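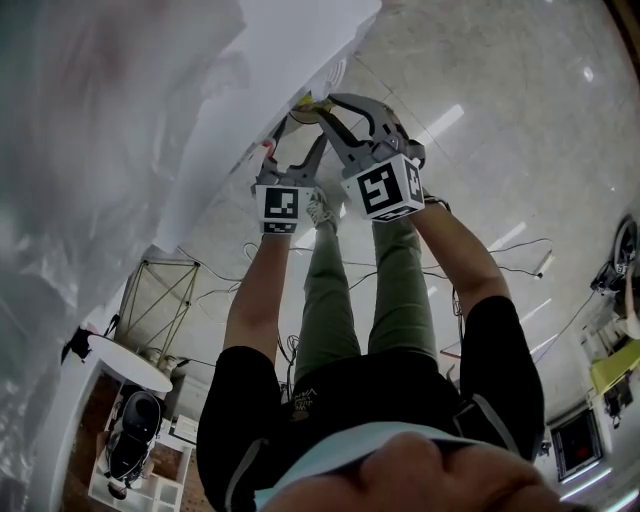 # 集装箱滞期费与滞箱费账单数据集(Cositz 整理版)

## 概述

本数据集收录进口整柜货物的滞期费(demurrage)与滞箱费(detention)账单,共 3000 条记录,一条记录对应一个集装箱的一次计费。原始账单由货代公司 Cositz 的单证部门提供,清洗和脱敏由 Balard 数据小组完成。

整理的起因是 Cositz 内部对账时常遇到同一票货、两份账单、两种天数算法的情况。码头按自然日算,船公司按工作日算,免费期的起点也各写各的。把这些账单统一成一种格式以后,可以比较不同算法对金额的影响,也可以用来测试账单核对程序。

维护人:Hatice Ekinci(数据结构、脚本),Panagiotis Hodžić(业务规则)。

## 目录结构

- `data/charges.csv`:主表,每行一个集装箱的一次计费
- `data/tariffs.csv`:费率表,按船公司代码、箱型和阶梯列出
- `data/holidays.csv`:港口所在地的公共假日
- `docs/rules.md`:各种计费起点的书面解释
- `scripts/recalc.py`:按费率表重算金额
- `scripts/check.py`:检查日期顺序和缺失值

所有 CSV 文件均为 UTF-8 编码,逗号分隔,首行为列名。用 Excel 直接打开时中文备注可能乱码,请用“导入数据”的方式读取。

## 主表字段

`charge_id`:记录编号,字符串,不重复。

`container_hash`:箱号经单向散列后的值。同一个箱子在不同航次中散列值不同,不能用来追踪箱子的流转。

`size_type`:箱型代码,取值为 20GP、40GP、40HQ、40RF 之一。冷藏箱的插电费不在本表内。

`carrier_code`:船公司代码,已替换为 C01、C02 等形式,与费率表一致。

`port_code`:卸货港代码,同样经过替换。

`discharge_date`:卸船日期。

`available_date`:可提货日期。早期账单没有这一项,留空。

`gate_out_date`:重箱出闸日期。

`empty_return_date`:空箱归还日期。还到堆场后被拒收、再次还箱的,取最后一次被接收的日期。

`free_days`:免费天数,以合同约定为准。合同没有约定的,取当期公开费率表的天数。

`day_basis`:计天方式,`C` 为自然日,`W` 为工作日。

`charge_type`:`DEM` 为滞期费,`DET` 为滞箱费,`MRG` 为合并计费。合并计费的记录从卸船算到还箱,请勿与前两类相加。

`billed_amount`:账单金额,单位见 `currency`,未做汇率换算。

`disputed`:收货人是否提出过异议,0 或 1。

`note`:备注,自由文本,中文或英文。

## 计费规则

费率表最多分 4 级阶梯,超期越久,日费率越高。阶梯按超期天数计算,不含免费期。有的船公司把免费期也算进阶梯,这类记录在费率表的 `tier_from` 列中标为 `incl`,重算脚本会分别处理。

免费期的起点有三种:卸船当日、卸船次日、可提货日。账单上没有写明起点的,由 Vlasta Vukčević 对照提单背面条款和到货通知逐条补上,补过的记录在备注里带有“起点补录”字样。到货通知与条款不一致的,以到货通知为准。

工作日计天时,周末和假日只在免费期内扣除,进入计费期以后一律按自然日算。这是多数账单的做法。少数账单全程扣除假日,这部分没有单列字段,只能从备注里看出来。

## 数据来源与清洗

原始材料是 PDF 账单和一部分扫描件。扫描件由 Naa Laryea 人工录入,录完后与付款记录核对金额。金额对不上的有 200 条,逐条查过原件,其中大部分是账单开出后又给了减免,主表保留的是最初开票金额,减免额没有收入。

以下内容在发布前已删除:

- 收货人、发货人和通知方的名称及地址
- 提单号、报关单号
- 船名与航次
- 银行账户信息

备注列经过两轮检查。如仍发现可识别个人或公司的文字,请联系维护人,我们会撤下该条并重新发布文件。

## 使用方法

重算全部金额:

 python scripts/recalc.py --input data/charges.csv --tariff data/tariffs.csv

输出文件为 `recalc_out.csv`,比主表多两列:`calc_days` 和 `calc_amount`。计算结果与账单金额之差在 2 个货币单位以内的视为一致,这个范围可以用 `--tolerance` 参数修改。

只检查日期:

 python scripts/check.py --input data/charges.csv

检查脚本会列出还箱日期早于出闸日期的记录。这类记录没有删掉,原因多半是录入时日月颠倒,原件看不清的就照原样保留了。做统计之前建议先过滤。

脚本需要 Python 3.9 以上版本和 pandas,没有其他依赖。

## 已知问题

账单来自同一家货代的客户,货种以建材、家具和小家电为主,大型货主直接与船公司签约的情况基本没有覆盖。用这份数据推算某个港口的平均滞期费是不合适的。

拥堵时期的记录偏多。码头限制提箱预约的那段时间,很多箱子并不是收货人不想提,账单照开,后来才协商减免。`disputed` 为 1 的记录集中在这一段。

冷藏箱记录很少,费率阶梯也不完整,重算结果仅供参考。

C07 的费率表在四月换过一版,旧版本只找到普通箱部分。换版之前的 40HQ 记录目前按新费率重算,差额会偏大。Dayana Cisneros 正在向 Cositz 的旧档案里找缺的那几页,找到后会补进 `tariffs.csv`。

## 许可与引用

数据可用于研究、教学和内部系统测试。转发时请保留本说明文件。不得尝试还原箱号或货主身份。费率表中的数字不构成报价,与船公司结算时请以对方正式账单为准。

引用时请写明“集装箱滞期费与滞箱费账单数据集,Cositz 提供,Balard 数据小组整理”,并注明所用文件的更新日期。

问题和更正请提交到仓库的 issue 页,写明 `charge_id`。涉及计费起点的更正请附上条款原文。

最后更新:23/11/21

相关项目

- Omerović 港口堆场假日表
- Inico 到货通知字段对照表
- 海运附加费名称中英对照
- Balard 提单条款文本整理
- 拖车等候费记录(试行版)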